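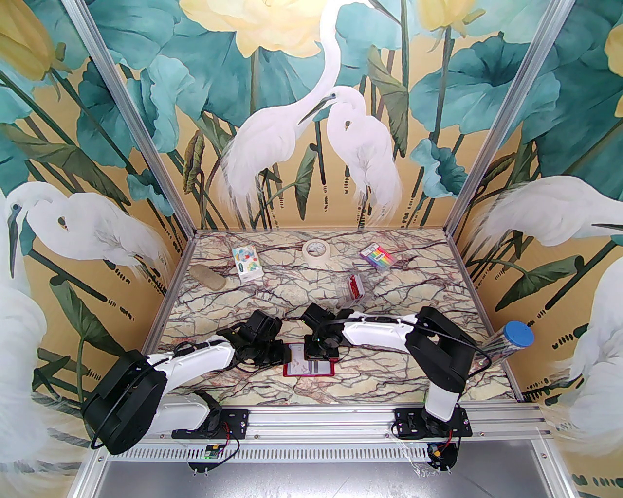 Cell 2, left and right arms at the center of the work floor.

Support > Clokik Two-Arm Cells > Alignment and Calibration > Ticket 1406

Ticket 1406: Left arm closes short of target after shoulder joint service
Site: Wurkarura
Opened: August 27, 2018
Assigned to: Yabsira Tamiru, Flonham Field Support
Priority: Normal
Status: Closed, with one follow-up item

Problem as reported

The site reports that the left arm of Cell 2 no longer reaches its taught position when picking up flat items near the front of the floor. The gripper stops before the item and closes on nothing, or catches only the outer edge. The right arm is not affected. The fault was first noticed after the left shoulder joint was serviced at the regular 2000-hour interval. No error code is raised, and the controller reports each move as complete.

The site operator restarted the controller and repeated the homing routine before opening this ticket. Neither step changed the result.

Initial checks

The mounting bolts on both brackets were checked with the power off. All were tight. The front rail was checked against the enclosure posts and had not moved. The cable on the left arm was inspected along its full length, with particular attention to the loop at the shoulder, and no pinching or wear was found. Connectors on the boards below the rail were reseated on both sides.

The left arm was then moved by hand through its range. Motion was smooth and no play was felt in the shoulder or the elbow.

The wrist view was reviewed next with the fingers open and the red card holder as the target. The purpose was to confirm that the fingers themselves were not bent and that the pads were seated along the inner faces.
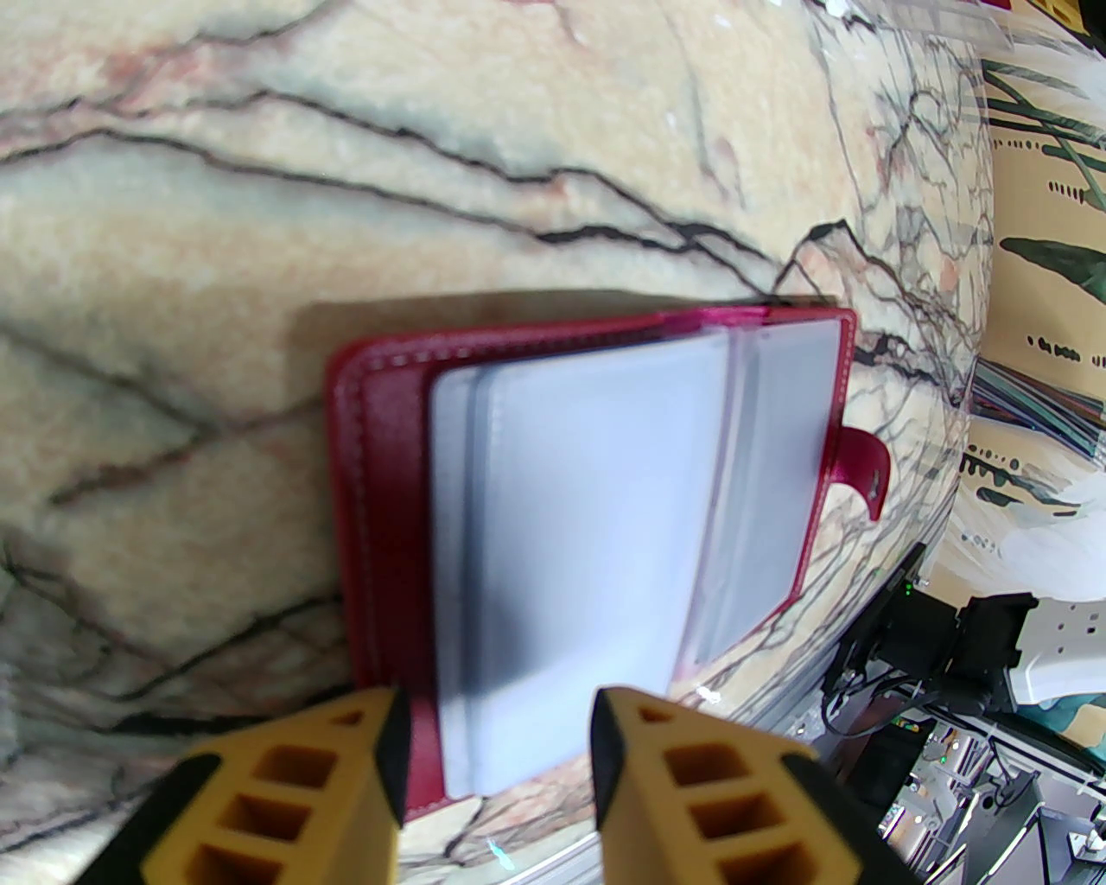
FINDINGS: GRIPPER AND WRIST VIEW

Fingers and pads are accepted as serviceable. No replacement is required. The gripper was opened and closed repeatedly at low speed and returned to the same opening width each time.

The stored joint offsets were then compared with the copy saved by the site in December. The offsets for the right arm matched. The left shoulder offset had been reset to the factory value during service and had not been restored. An error of this size at the shoulder has little effect close to the rail and grows with reach, in agreement with the operator's report that items nearest the mount were sometimes picked up correctly.

Corrective action

1. Left arm returned to rest position and motor power removed.
2. Current settings exported and attached to this ticket.
3. Left shoulder offset restored from the December copy.
4. Controller restarted and left idle for 90 seconds.
5. Homing routine run on both arms, left arm first.
6. Taught positions checked at reduced speed, beginning with the front center of the floor.

During step 6 the right arm is to be held toward the rear of the floor, clear of the left arm's path. The small items normally kept in the cell may remain in place, provided that none lies between the left gripper and its target.

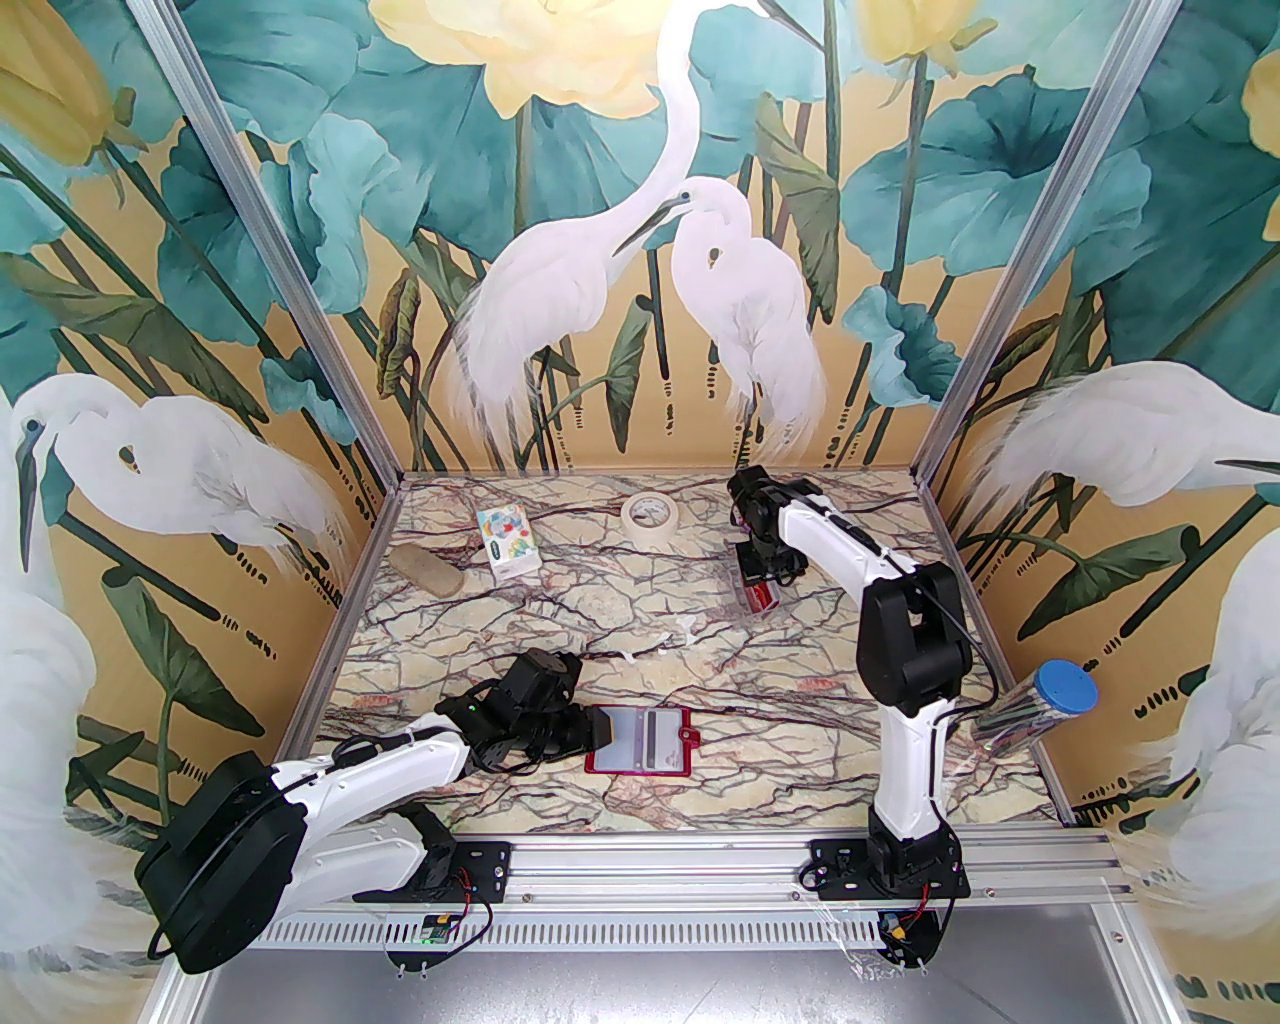
The check is to be made with the left gripper approaching from the side at the height used in normal operation. The operator should stop the arm at the edge of the target and compare the reported joint values with the taught values before allowing the gripper to close. Values for this visit were within the limits given in the Clokik service manual at every position tested.

Follow-up

The service sheet used at Wurkarura does not include a line for restoring the offsets. A revised sheet has been requested from the Orellana office. Until it is received, the site is asked to export the settings of both arms before any joint is opened and to record the file name in the cell logbook.

The site confirmed normal operation by telephone and agreed to closure. The follow-up item remains open under the name of Y. Tamiru.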